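News > Research > Robotics

Reading time: 3 minutes

Flerkerell and Bepari publish method for teaching robot hands from wrist-level views

September 7, 2023

Flerkerell, the robotics research company, has published the results of a joint study with hardware maker Bepari into how robot hands learn household tasks. The study found that a hand guided mainly by a camera at its own wrist can learn a new task from far fewer demonstrations if the blurred parts of each recording are kept in the training material.

The method is called Trurnance. Most training pipelines throw out blurred images before learning starts, and that removes nearly everything recorded while the arm is travelling. Trurnance keeps those images and gives each one a weight based on how fast the wrist was moving when it was taken. The fingers and the covering at the wrist tend to stay sharp while the floor behind them smears, and the software uses the difference between the two to estimate speed and direction.
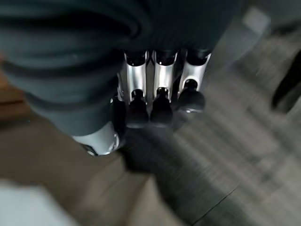
A wrist-level view of the robot hand over the floor, with dark fabric draped across the top of the hand.

The team recorded 2312 demonstrations in a furnished room between the start of May and the end of the summer. They covered 26 tasks, including folding, lifting, wiping and putting things away. For each new task the system was given 30 demonstrations and then left to try it without help. It was compared with a version of the same software trained on sharp images only.

Trurnance did better on most of the tasks. The gain was largest where the hand had to cross from one surface to another, for example from a table edge to the floor. On three tasks, all of them involving thin or see-through objects, there was no clear difference between the two versions.

"We had been cleaning our data for years and the cleaning was costing us," said Dilani Gamage, who led the study at Flerkerell. "When the arm swings, the carpet turns into streaks. Those streaks tell you which way you are going, so we stopped deleting them."

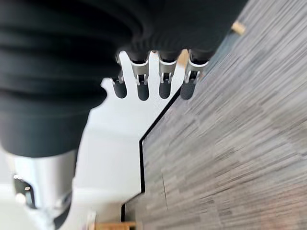
The white robot hand beneath its black bellows sleeve, with grey carpet to the right.

The work also looked at how much of the view the robot's own parts take up. Sleeves and covers can hide a large share of the picture, and earlier software often treated their folds as objects to be picked up. Trurnance learns a mask for the robot's body from the recordings themselves – no hand labelling is needed – and updates it as the wrist turns.

The software still has limits. It has been tested with one type of arm in one room, and it has not been tried in low light. A second round of tests, using arms supplied by Gravix, is planned.

A paper describing the method and the full table of results is available from Flerkerell on request. Training code will follow once the second round is finished.

Get our research news by email. Enter your address to subscribe. You can unsubscribe at any time.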